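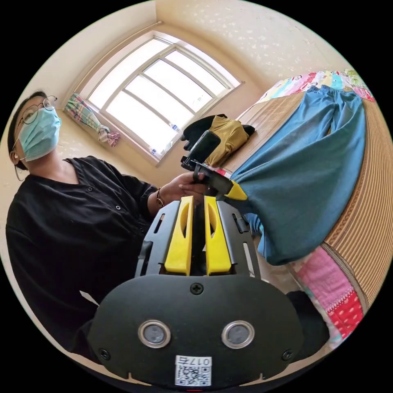 The debate over automation in the garment care trade has been conducted almost entirely in terms of how many positions will be lost. That question deserves an answer, and the members of this association are entitled to one. It has, however, crowded out a second question that is already before us: what becomes of the work while the machines are still learning it.

At Skullholm, where Negash runs its linen and clothing service, 286 people sort, fold and pack for residential customers. Since last November a number of them have spent part of each shift folding with hand-held grippers, so that their movements may be recorded and used to train the Dovisance folding system. The folding is the same folding. A pair of trousers must still be laid flat, matched at the seams and brought over twice. The employee now does it with two gripper fingers in place of ten of her own, and more slowly.

Management has described this as light duty. We do not accept the description. Holding a tool at arm's length over a low surface is tiring in the shoulder and the wrist, and several employees have reported as much. The daily target of 400 recorded folds was set before anyone on the floor had been asked how long a fitted sheet takes.

There is also the matter of what is being handed over. A skilled folder knows by touch which cloth will slip and which will hold a crease. That knowledge was built up over years and was never written into a job description -- nor was it ever paid for separately. The site recorded 2,850 sessions in its first period under the program. Those who produced them received their ordinary hourly rate and a letter of thanks.

This association does not oppose the system. Many of our members would be glad to see the heaviest sorting done by machine, and the older ones say so plainly. Our position is that recording is a separate task and should be treated as one in the contract, with its own rate, its own rest periods and a written right to decline. The agreement reached at Dokard contains two of these terms, and the site has continued to operate without difficulty.

Negash has invited comments on its draft policy until 10th September. We urge every member to send one.

Meron Sisay
For the Association

Comments (3)

foldedcorners
I did four weeks of it. My wrist was sore by lunch most days. Agree on the rest periods.

T. in packing
What about those of us who said no and got moved to nights? Is that covered by the right to decline?

R.L.
Which two terms did Dokard get? The article should say.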